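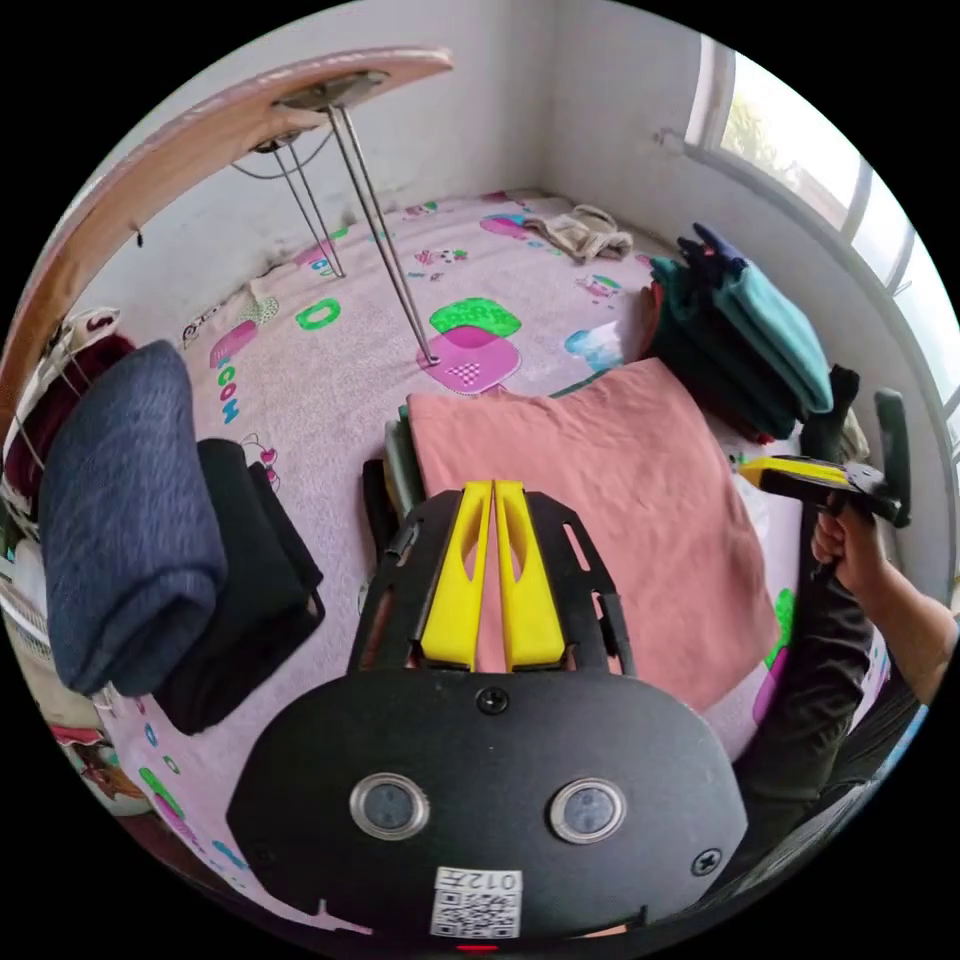
January 22, 2023

I've worked in linen and laundry for most of my adult life, and for the last stretch of it I've been at Goslow, which does the washing and folding for a handful of guest houses and a good many families on our side of town. When I started there were 14 of us on the folding side, all standing, all talking, and a radio that only got one station properly. We're still standing and talking. What's changed is that part of the job now is folding with a gripper in each hand, so that a machine can learn how it's done.

The arrangement came in last June. Rultovard wanted people who fold for a living, and they wanted it done in bedrooms, on beds, with towels and jumpers and whatever else a household has lying about. I can see the sense in that. A steel bench under strip lights is nothing like a mattress with cartoons all over the sheet and yesterday's clothes piled at one end, and that's where most of the world's folding gets done, I'd say.

The grippers have two yellow fingers, and for the first five shifts I hated them. You don't realise how much you do with your palms until you haven't got them. I smooth a towel without thinking — a flat sweep out from the middle, same as my mother did — and with fingers like those you have to pinch a corner, lift, lay it down and then nudge it square. My towels looked like something the dog had slept on. Towels are kind, though, and they came good before anything else did. Knitwear is another story. A heavy navy jumper wants to slump whichever way you turn it, and I've taken to rolling mine and standing them up beside each other, a habit I've since brought home to my own drawers.

People ask whether I mind teaching a machine my own job, and some days I do. We had a long talk about it in the lunch room before anyone signed on, and two of my workmates chose to stay on the ordinary benches. Their hours haven't been touched, and I was glad to see that in writing. The rest of us get a slightly better rate and more time sitting down, and my shoulders have noticed! On the other side of the ledger, it's quieter work. You're in a room with one other person, or none, and I miss the gossip and even that rotten radio.

I will say I've never had my folding taken so seriously. I was asked once why I turn the sleeves in before the hem, and I had to go away and think about it over a cup of tea. Nobody had asked before. I still haven't got a proper answer, except that it comes out neater.

Fitted sheets are next on the list, with the grippers, starting after the long weekend. If you have a favourite method, please leave it in the comments, and go slowly with the part about the corners.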